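Blocks and Bins – a small gallery from the Ernby sorting room

Welcome to our gallery page. For some years we collect pictures of the plain things that fill our shelves: blocks, trays, bins and boxes. They are used every day and get very little attention. This page is for people who like such things, and also for those who write to us from Distison and want to know how we keep our blocks.

The large picture is in the middle of the page. The notes before and after it belong to the collection as a whole.

Colors
Our sets began with natural wood, later we painted them. The first painted set was blue and yellow, and it was too cheerful for the old room. Red and dark green came in February, after a visit to the Lukáč workshop, where we saw the same two colors on a set of drawers. I still think it was a good choice.

Storage
The complete stock is 4000 blocks. Most of them stay in closed boxes on the lower shelves, with a paper label on the short side. The label shows the color first, then the length. We tried it the other way for a while and everybody took the wrong box.

Bins
A grey bin is a good background. Red is bright on it and dark green stays calm, almost black when the light is weak. Three red blocks and three green ones, lying as they like on the floor of the bin.

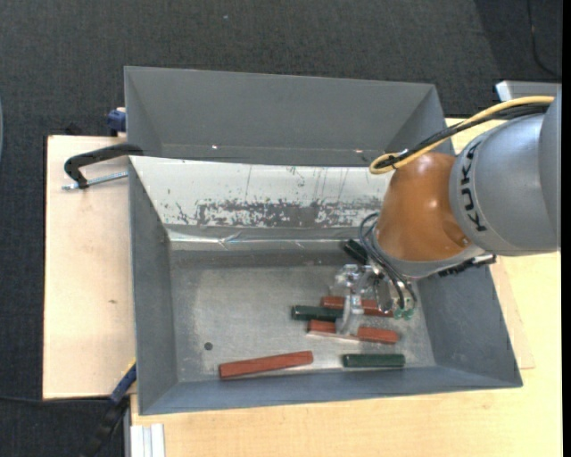 Do the colors have to be kept in separate bins?
Mixed bins are fine for daily use, and we separate the colors only when a set goes back to the shelf.

Long shapes
Long blocks are more difficult to store than cubes. They lie across each other and take more room than you expect. In the boxes we put them all in one direction – it takes patience, but the lid closes.

Worn corners
The oldest blocks have soft corners and small marks in the paint. We repainted 137 of them last winter and left the others as they were. Some visitors prefer the old ones, and I must say that I do too.

The Clokent shelf
This shelf holds 162 boxes, and it is the only one in the room that is really straight. The heavy boxes stand at the bottom. The top row is for empty boxes, spare lids and a roll of labels.

Coming next
We are preparing 4 more pages, the first one about trays and dividers. If you have a question about sizes or paint, please write to us and we will answer when we can.

Page last changed on Thursday, November 12, 2020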